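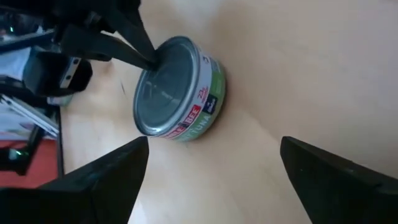
Tuna can with one finger of the other arm on the lid, wrist view.

Minutes — Teleoperation Working Group, Horen project
Tuesday, 14:00
Posted by the Ultthorpe lab office

1. Previous minutes
Agreed with one correction: the Galano tests used the old gripper fingers.

2. Recording progress
107 demonstrations of the can task have been recorded, of which 41 passed review. The most common fault is one arm letting go before the other has taken the load. Operators also pause too long between approach and grasp, and the trained policy copies the pause. It was agreed that a pause longer than 3 seconds will fail a recording from now on.

There was discussion of whether failed attempts should be kept. Agreed to keep them in a separate folder, marked with the point of failure, and leave them out of training for the time being.

3. Two-arm handling 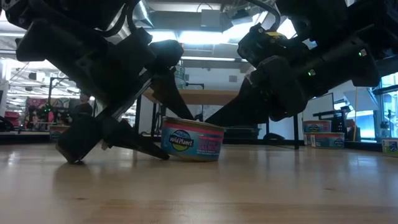 Contact order is still left to the operator, and the written procedure gives no guidance on it. The Czarnecka side asked for a fixed order, left arm first. Against this, it was said that a short round can is often held at a tilt, with a finger low by its base on one side and the other arm's finger at the upper part of the opposite side, and that either arm may be the better one to start with. No fixed order was adopted. Operators will instead log which arm touched first. The log sheet needs a new column for this.

4. Remote control delay
Delay between the hand controls and the arms was reported as roughly 2 frames at the present camera rate. Acceptable for lifting, less so for turning a can on its edge. To be measured again after the software update — the present figure comes from a single session.

5. Wrist cameras
Glare on metal lids makes the lid edge hard to judge from the wrist view. Lowering the exposure was preferred to moving the lights. Both wrist cameras are to be set alike.

6. Actions
Lab office: add contact column to log sheet.
Operators: review rejected recordings and mark the failure point.
Czarnecka: send draft wording on contact order for comment.

7. Any other business
Galano has asked for a copy of the procedure. To be sent once item 3 is settled.

Meeting closed 15:10.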